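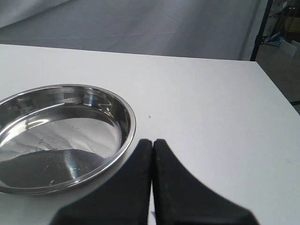

5. Setting up the pan station for an open day

Guides > Demonstrations > Open days > Pan station

This section covers the table-top station at which the Ganent arm handles a steel pan in front of visitors. Complete section 4 (power and emergency stop) first. The operator's name goes on the station card before the doors open.

5.1 Placing the pan

1. Wipe the table top with a dry cloth. Scuffs in the white surface do no harm.
2. Set the round, shallow pan flat on the left side of the table, as seen from the wrist camera. It must be empty.
3. Keep the middle and right of the table clear for the set-down move.
4. Jog the arm until the fingers are just to the right of the pan, with the left finger near the rim.
5. Close the fingers until only a narrow gap remains. Save this pose as START.

Note: Polished steel reflects the gripper and the ceiling lights. A large dark patch in the bottom of the pan on the wrist view is normally the gripper's own reflection. Do not adjust the exposure to remove it.

Note: Small specks on the table can be mistaken for the edge of an object when the detection threshold is set low. If Likia marks a speck as a target, wipe the spot and take a new view.

5.2 Checking the grip

6. Load the program PAN-OPEN from the Likia menu.
7. Set speed to 12 per cent and run the program once with no visitors at the table.
8. Watch the fingers as they open over the rim. One finger goes inside the pan and one outside.
9. If the pan slides before it is lifted, stop the program and lower the approach height by 3 mm. Run it again from START.
10. When the run is clean, save the settings under the date of the event.

CAUTION: Do not hold or steady the pan by hand while the program is running. Press the stop button first and wait for the status lamp to turn amber.

5.3 Running the demonstration

11. Bring visitors up to the floor line in groups of no more than nine.
12. State that the arm is about to move, then press RUN.
13. Let the cycle finish before taking questions. A full cycle lasts 540 seconds at demonstration speed, including the pauses for talk.
14. Return the arm to START between groups.

Visitors may look at the wrist view on the side screen. They may not touch the arm, the table or the cable behind it.

CAUTION: If the pan is dropped, end the cycle. Check the rim for dents before using the pan again. A bent rim changes the grip width.

5.4 Closing down

15. Jog the arm clear of the table and switch the drive off.
16. Put the pan away dry and cover the fingers.
17. Enter any stops or faults in the station log.

Section revised May 2, 2018 by Marina Vlachopoulos.

Comments

pwr_lab: Step 9 fixed our sliding pan. We needed the 3 mm twice, though.

T.: Is PAN-OPEN meant to run on the older Wandis controller? Ours lists it but RUN stays grey.

Marina Vlachopoulos: Update the controller first, then reload the program from the menu. The January release does not support it.

hallkeeper2: Please put the floor line distance in this section as well. I had to go back to section 4 for it.

Related sections

Section 4: Power and emergency stop
Section 6: Setting up the sorting station
Wrist view: exposure and shiny objects
Replacing the Pacheco finger pads
Station log, blank sheet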